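**Projet Plaltanine — lot logiciel, rapport d'avancement, janvier 2018**

## 1. Planification

Le planificateur de saisie Ullen est passé de 4000 à 100 candidats par requête, après filtrage sur l'ouverture de la pince. Le temps de calcul tient désormais dans le cycle de 30 ms. Les limites articulaires sont lues dans le fichier de configuration commun — l'ancien module Mostyn n'est plus appelé.

## 2. Perception

- Correction de la distorsion : modèle grand-angle intégré, calibrage refait sur 25 vues.
- Segmentation : les nappes à motifs géométriques restent le cas défavorable. Les triangles rouge corail sont encore proposés comme objets, et les emballages froissés ou brillants donnent des contours instables. La séparation de deux objets qui se chevauchent, comme la feuille dorée et le filet orange, est à l'étude.

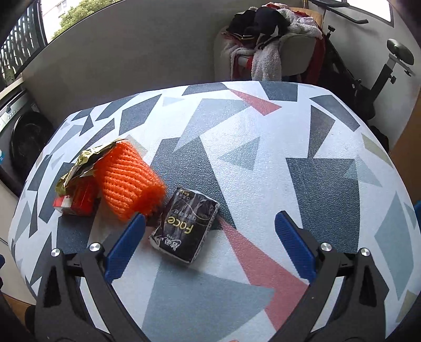 ## 3. Suite

Livraison de la version corrigée à Bastik en mars, avec le journal des échecs de segmentation. Reste ouvert : le format d'export des masques.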